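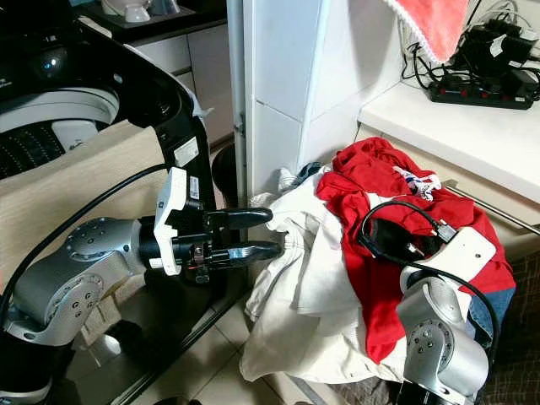

A two-armed laundry robot at a pile of washing beside a top-loading machine.

The Hulora grip fault was a recurring failure in the Hulora, a two-armed household robot sold by the firm Adunia for sorting and loading laundry. The robot would report that it had let go of a piece of clothing when its fingers were still closed on it, and would then move the arm away at normal speed. Adunia described the problem as a "release timing issue". Critics have pointed out that the phrase says little about what happened to the washing, or to anything the washing was caught on.

Background

The Hulora was first tried in homes in Drustgate, where Adunia advertised it as able to clear a family wash without help. No independent test of that claim was published before sales began. The trial covered 15 households, and the firm's own summary gave the number of loads as 3369 but did not say how many had needed a person to step in.

The fault

Owners began to report torn cuffs and stretched collars in December. In one case, described by the owner Marites Dumlao, a bed sheet was pulled across a worktop and took a kettle with it. Adunia at first blamed overfilled baskets. The engineer Cempaka Tjoa, working from logs supplied by owners, found 139 false releases and noted that few of them involved a full basket. In her account, the software judged a release by the motor current and did not check the position of the fingers. Thick seams could hold the fingers shut for a moment after the current had dropped. 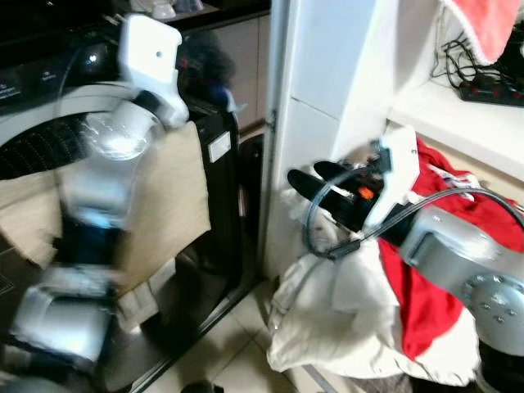

Cable snags were a second and less widely reported part of the problem. Each arm of the Hulora has a cable running outside its links, and Tjoa argued that a false release made a snag more likely, as held cloth could be drawn up over it. The risk is easy to follow in a cramped laundry corner, where the cable loops out from the wrist and around the gripper with a crumpled white cloth heaped close by, and a power strip full of leads sits on a shelf to one side. Adunia's manual asked for a clear space on all sides of the robot – a condition that few of the trial homes could have met.

Response

Adunia issued a software update that slowed the arm after each release. Its spokesman, Tavion Kasprzak, said the fault had been "fully resolved", a claim repeated in the firm's later sales material. The repair company Sison ran over 100 loads on an updated robot and still recorded false releases, mostly with denim, though no garment was torn. Áine Buckley, who wrote up the Sison tests, called the update a way of making the fault gentler. The external cables were left as they were.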